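Safety & Good Practice > Shared Cells > FAQ

Working around the bin-picking cells: your questions
Posted August by Sorin Karagiannis

Updated after the last round of emails. Covers the Brutevberg cells only – the Satberg site has its own sheet, don't mix them up. If your question isn't here, ask before you touch anything.

Do I need to be signed on to use a cell?
Yes. Every time. Even for a quick one. Sign-on sheet hangs by the door, name and start time, then sign off when you leave. If the last person forgot to sign off, find them first. Don't just cross them out.

Who holds the enable switch?
The person running the arm. Not whoever is closest. If you swap over, say so out loud and wait for an answer.

Can I reach into the bin while the arm is holding still?
No. Holding still isn't stopped. A paused program can start again and it won't look any different beforehand. Stop the arm properly, then check the light on the controller, then reach in. Same rule for grabbing one item back out.

What about slow mode?
Same. Slow mode is for setting up and for teaching new positions. It is not permission to put your hand in.

How many people at a cell?
Max of 2 inside the tape. Watchers stay outside. Visitors always outside, and somone signed on stays with them.

What can go in the bin?
Household stuff, soft or light, nothing sharp, nothing glass. Bottles have to be empty and rinsed, cap on. No batteries. No aerosols, we've had this conversation. If you bring something new, run it past Brusen (the parts desk, ext. 4) so it goes on the list.

How close can loose cable run to the gripper?
Every cable on the arm gets tied or taped so the wrist can turn all the way both directions without pulling. Leave a loop, but not one that can hook the side of the bin. Move the arm through its full range by hand-guiding before the first run and watch the cables, not the gripper.
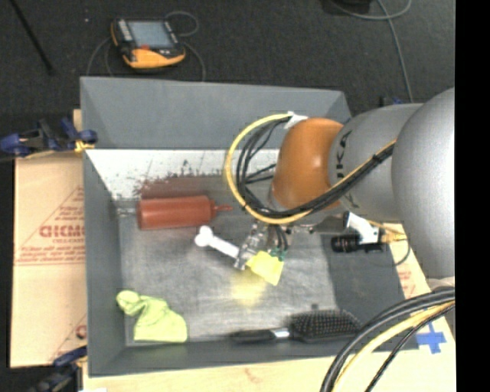 Janssen wrote in to say the cable check should be done again after lunch as well, as tape lets go once the arm has been moving all morning and the morning check tells you nothing by then. Fair point. Added – check at start of shift and again when you come back from any break longer than a coffee.

Clamps or tape to hold things to the bin?
Clamps for anything standing up. Tape for marks on the table only. Give each clamp a tug before you start. A panel that drops into the bin mid-run is a stop-and-report, even if nothing got hit.

Can I move the marks on the table?
Please don't. They're there so the bin goes back in the same spot and the taught positions still match. If the bin has been bumped, line it up again and re-run the 3 check positions at slow speed.

My run stopped by itself. Can I just reset?
Once, if you know why. Write down why. If it stops a second time for the same thing, leave it stopped and call me. Don't turn the force limit up to get through a run. That one will get you taken off the sheet.

What's the force limit set to, anyway?
It's on the card on the controller door. Not repeating it here, the card gets changed and this page doesn't always.

Where do hand tools and handheld units go?
Off the table and out of the arm's reach before you enable. The floor is OK for short jobs if it's not where you walk. Better on the shelf.

Who cleans the bin?
Whoever used it last. Arm stopped, power locked off, wipe the floor and walls of the bin, let it dry. Stains that won't come off are fine. Grit isn't, the fingers pick it up.

How long does sign-on last?
6 months, then a short refresher. You'll get a reminder, but its on you to book.

Is there a printed version?
Next to the sign-on sheet. If the two disagree go with the printed one and let me know.

Questions: Sorin Karagiannis, Brutevberg cells | Back to top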